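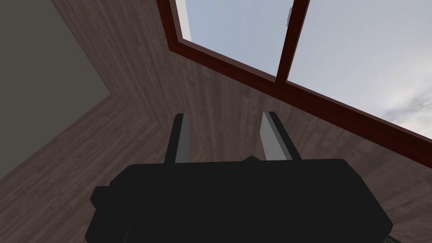

Hunham Adult Learning Center - Evening Classes Team

Progress report to the Deák Fund, 1 Oct 2025

Grant: Basic reading and math for working adults

Enrollment

We opened the fall term with 63 learners across the two sites, Hunham and Cudova. The Hunham groups filled first, as they did in the spring. Cudova started slowly and picked up after the bus company posted our flyer in its drivers' room. We still have places there in the beginner math group and will keep taking people until the middle of the term.

Of the learners who finished in the spring, 21 have come back for the next level. Most are in reading. We had hoped for more in math, and Mariann Major has been calling people who did not return. The main answer she gets is shift changes. A smaller group said the class moved too fast after the unit on fractions.

Changes to the classes

The fractions unit now takes two more sessions, and percentages have moved to the end of the term. Gergely Hegyi rewrote the worksheets for both. He used pay slips, store receipts and a gas bill in place of the old textbook problems. The tutors like them. One complaint so far is that the print on the gas bill is too small, and a larger version is being made.

In reading, the advanced group asked to work on letters and forms, so we dropped the second short novel. The beginner group is keeping its book.

Tutors

All groups have a tutor. We lost our second Cudova reading tutor in the summer when she moved away, and Mariann covered the first sessions herself. Her replacement has now started and is paid from the same budget line. Tutor training was held before the term as planned. The part on dyslexia ran short and will be repeated in November.

Rooms and equipment

Hunham is still in the upstairs rooms. The heating was repaired over the summer at the landlord's cost. At Cudova we rent by the hour, and the rate went up in September. We can absorb this through the end of the year by using money set aside for printing.

We ordered 128 workbooks from Masolus under the materials line. The reading books arrived on time. The math books came late and one box was the wrong level - Masolus has agreed to exchange it and we have not paid for that box.

Spending

Tutor pay and travel are on budget. Materials are slightly under, pending the exchange. Room rental will be over, as described above. We are asking for your approval to move the printing money to rental. A revised budget sheet is attached.

Attendance

Attendance at Hunham has been steady. At Cudova the later class loses people in the last half hour, when the final bus leaves. We plan to start that class earlier from November if the room is free, and have asked the landlord in writing.

Next steps

- Repeat the dyslexia session for tutors
- Settle the new start time at Cudova
- Give the midterm reading check to all groups
- Send you the attendance sheets for both sites

Questions on the classes can go to Mariann Major, and questions on the budget to Gergely Hegyi.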